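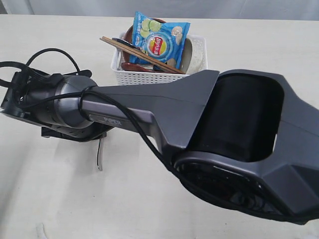
February, afternoon session, Tutcombe bench notes. Subject is basket packing, second round: which order of loading leaves the fewest items needing to be shifted before the next one can come out. Round one used rigid kitchenware only, and the results were too tidy to tell us much. For this round I added soft packets. The white perforated basket stays as the standard container. The Lay's bag goes in upright with a slight tilt, the reddish-brown bowl behind it leaning on the back of the basket. In that position the top of the bag stands well clear of the rim and can be pinched without touching the bowl. Going for the bowl is a different matter, as the bag covers a good part of it from the front.

Weights on the shelf scale: basket loaded 1,849 g, same basket with the heavier crockery set 2,748 g. The 1,061 g reading in the margin of the previous page is the light set and should be struck out of the table. Ye-rin has already corrected the shared copy, the paper one still wants doing.

Loading order A: bowl, then small utensils, then packet. The packet holds its place if the bowl is leaning. With the bowl flat on the base the packet slumps forward over the utensils and has to be lifted off first. Repeated 14 times, slumped in all but two.

Loading order B: packet first, crockery after. Abandoned. The bowl creases the packet and wedges it against the side wall, and the seal on one bag started to go. Crumbs in the perforations, which are a nuisance to clean. Use a dry bottle brush, not the cloth.

Kha Mạc asked whether the packet should be swapped for something that keeps its shape between runs. I would keep it. A bag that has been handled a few times has less air pushed to the top and sits lower, so note the bag's age in the log and change it at the start of each block. The Otetari tubs are an option for a separate rigid series if anyone wants one.

To do:
Strike the 1,061 from the paper table.
Repeat order A with the tall Edet basket, solid sides, same bowl.
Mark the lean position of the bowl on the inside of the rim with pencil.
Ask Stumora about the replacement basket, still no reply to the last message.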